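Vavon Two-Arm Station: Set-up Guide
Section 4. Recording examples for the fruit tasks 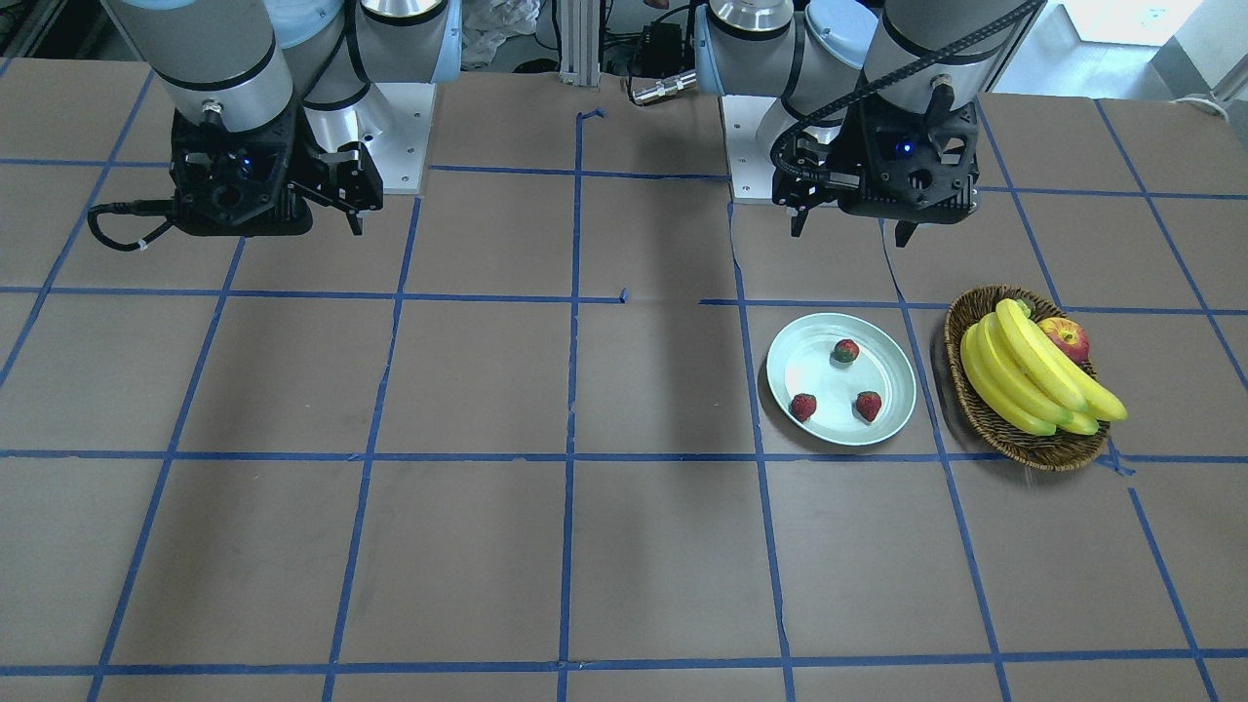
Figure 4. Both arms raised at the start position, with the plate and the fruit basket on the taped table.

Read section 3 (switching on and homing) before you begin. The steps in this section must be done by one operator, who stays at the station for the whole session. A session has 18 recordings of the same task. If you must leave before the end, close the session in Dala and open a new one when you come back.

4.1 Preparing the table

1. Check that the blue tape lies flat in the area where you will put objects. The squares are used to write down the position of each object, so a tape line that has moved must be put back before recording.

2. Take the task card from the Nundov folder and read it completely. The card says which objects are needed and in which squares they start.

3. Put the plate inside one square. It should not lie over a tape line. The basket is larger and may lie across the lines. In this case write down the square where the middle of the basket is.

4. Put the strawberries on the plate with space between them, so that the fingers can go down on both sides of one strawberry. Bananas and apple go in the basket.

Note: Left and right in this guide always mean the left and right arm of the robot. When you look at the table from the front, the right arm is on your left side. Many new operators write this wrongly in the log.

4.2 Making one recording

5. Bring both arms to the start position. The grippers hang above the table, fingers down, and touch nothing.

6. Look at the indicator light on each gripper. Both must be blue. With any other colour do not start, and go to section 7.

7. Press Record in Dala and wait 2 seconds without moving the handles.

8. Do the task at a calm and even speed. If the first grasp fails, you may try again one time in the same recording. Please do not hide the mistake by moving very fast after it. The system learns from the way you correct.

9. Return both arms to the start position and press Stop.

10. Choose Good, Repaired or Discard. Choose Repaired when a second grasp was needed.

CAUTION: Keep your hands off the table while Record is on. If an object rolls to the edge, press Stop first, then pick it up.

CAUTION: The gripper cable must hang in a free loop. Before each session turn the wrist slowly to both ends and check that the cable does not become tight.

4.3 Between recordings

11. Change the objects as the card says. Do not invent your own positions, even if they look more interesting.

12. Replace fruit that is soft or damaged. Wipe the finger pads with a dry cloth.

Note: The first Uçar training set needs 384 good recordings. Repaired ones are kept in a separate folder and are not part of this number.

Text checked by Jelle Hendriks, 15/06/2019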